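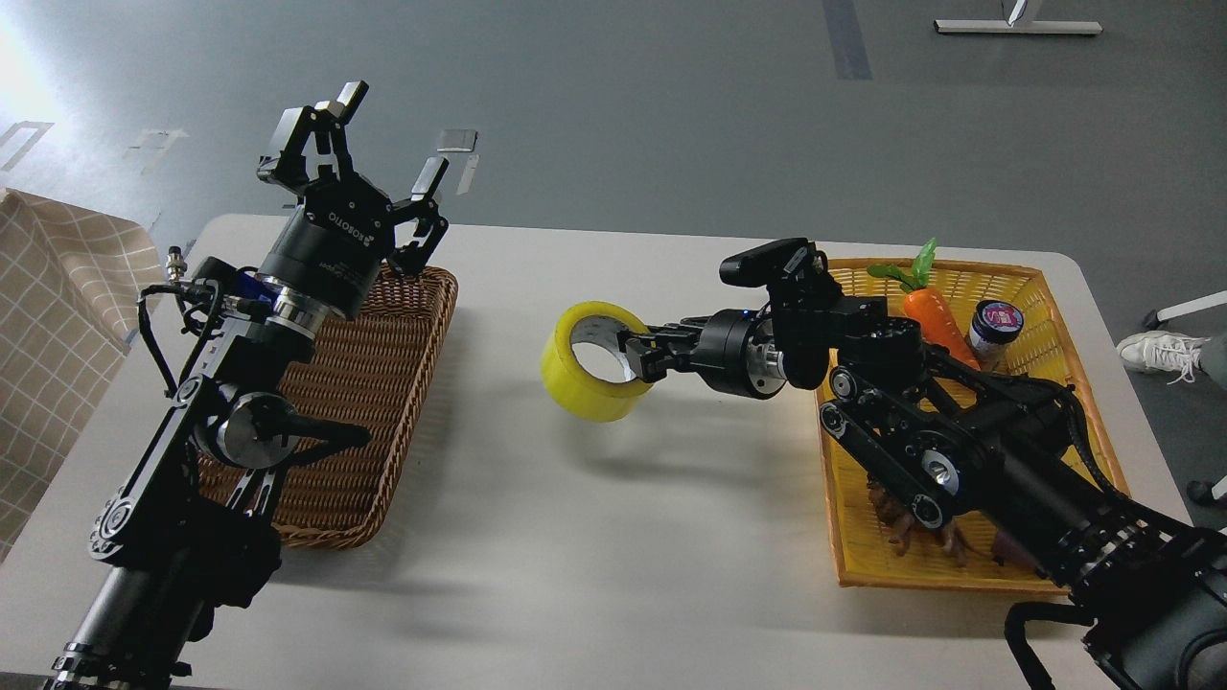 Skernon opens service bench for two-arm table cells

10 Jun 2023

Skernon has opened a service bench for owners of two-arm table cells, the small sorting and packing setups now found in training rooms and light packing shops. Owners can send in a single arm or gripper, or book a technician to come to them.

The bench is run by Ismail El-Sayed, who wrote the company's checklist for the Tranik cell. He said most of the calls he takes are about cables.

"The arm gets blamed, and then you find a connector that has backed off half a turn," Mr El-Sayed said. "We look at the cable loops first, then the wrist, then the fingers. Leave enough slack for the wrist to turn all the way both ways, and tie the rest down below the second joint."

A standard visit takes about 4 hours. The technician checks the joint caps and wrist rings, reseats the connectors, squares the gripper fingers and runs each arm through its full reach with the other one parked. The cell is then tested on ordinary goods moved between two baskets. A roll of packing tape is part of the test, picked up through the core with the fingers opening outward, and it shows up uneven finger travel sooner than a solid block does.

Baskets should go back to the same spots on the tabletop after cleaning. Skernon asks owners to mark the corners in pencil before a visit and to send a copy of their current arm settings.

Spare fingers, wrist rings and cable sets are held at the Lamrani warehouse under part group 1412. Orders placed before noon go out the same day. Cable sets for the older Calto base are being remade and will be back in stock in September.

The bench has serviced 86 arms during its trial period. Eight were sent back to their makers with worn joints, and the rest were repaired or adjusted on site.

Bookings can be made through the Skernon service desk. Existing Tranik support plans cover one visit a year, with travel charged separately outside the metro area.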